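I drove out to Turndale on a gray morning in January to talk to Darlene Desjardins about the Kondotik, the two-armed folding kit her little company has been selling since last summer. She met me at the door with coffee and was already talking about shirts before I had my coat off.

"People call and ask if it does fitted sheets," she said. "No! Call me in a few years."

The Kondotik costs $1,769, and that gets you both arms, the grippers, the cables and the software. The table is extra ($354), and Darlene says most buyers skip it and build their own. She had one going on the bench while we talked, so I pulled up a stool and mostly forgot to take notes.

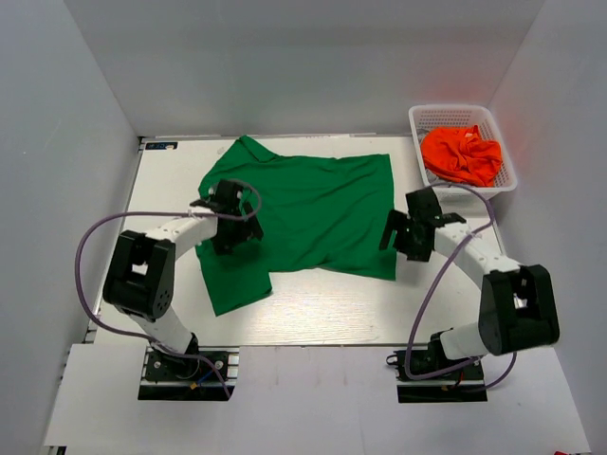

Green shirt, two arms, orange-red laundry in the basket.
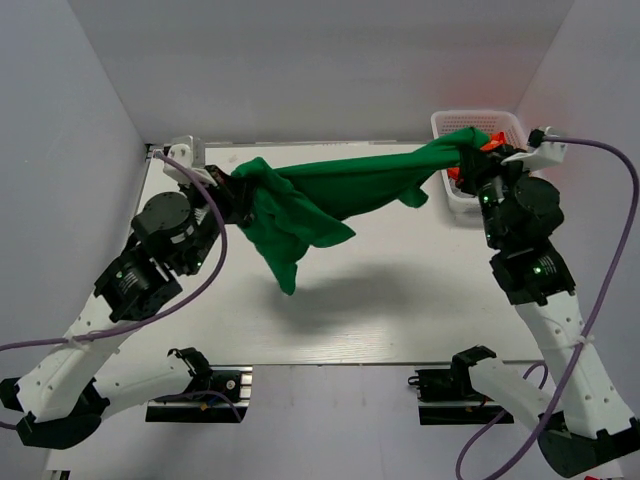
I asked her what makes clothes so hard. "A box stays a box," she said. "You grab a shirt and now it's a different shape, and you let go and it's a different shape again. Collars are the worst. I've had dreams about collars."

The kit doesn't come knowing how to fold, by the way, and I think the website should say so a lot louder than it does. You teach it by running the arms through the job yourself, over and over. Darlene's own first try took her 9 evenings, and she was pretty blunt about how the early ones went. "My sister folds better in the dark," she told me.

Her business partner, Triệu, handles support and answers most emails himself (I wrote in under a different name before my visit and heard back in two hours, so, nice work there). He's also the one pushing for a quieter gripper. Darlene wants longer cables first. They'd been arguing over it all week, she said, and she planned on winning.

I asked if she'd sell one to somebody who just hates doing laundry.

"I'd try to talk them out of it," she said. "Then I'd ask what size table they've got."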